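Lollik Workroom Notes

Welcome, and thank you for stopping by! Lollik is a small collection of pictures and written notes on shared workrooms, the big open kind where people fix things, sort things and pack things. We started it because we kept wanting to look up how other people had fitted out their rooms (lights, walls, pipes, where the television goes) and found that most of it was never written down anywhere.

What is inside

There are 331 room notes in this release, stored as plain text in 25 folders, one folder per building. The Prirnitz and Brirnden folders are the fullest, and the Yordanov folder is still rather thin, though we hope to fill it out by July. Each note covers the ceiling, the walls, the lighting and whatever is fixed or standing along the sides.

The brick-walled room is a favorite of ours. It has a white corrugated metal ceiling with the beams and pipes left showing, fluorescent tubes for light, and a white air-conditioning unit up against the beams. A big black television stands at the brick wall with a small camera on top.

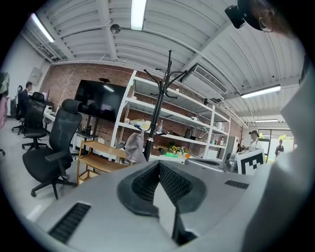
How the notes are written

Every note starts with the ceiling, which may seem backward, but it settles so much about a room (the light, the noise, how warm it gets in summer) that we never regretted it. Walls come next, then the larger furnishings. We kept each note under 1150 characters so you can read a whole folder over a cup of coffee.

Known gaps

9 notes have no entry for wall material, and floors are covered only in the newer folders. Corrections are very welcome, even tiny ones. Please put the folder name at the top of your message.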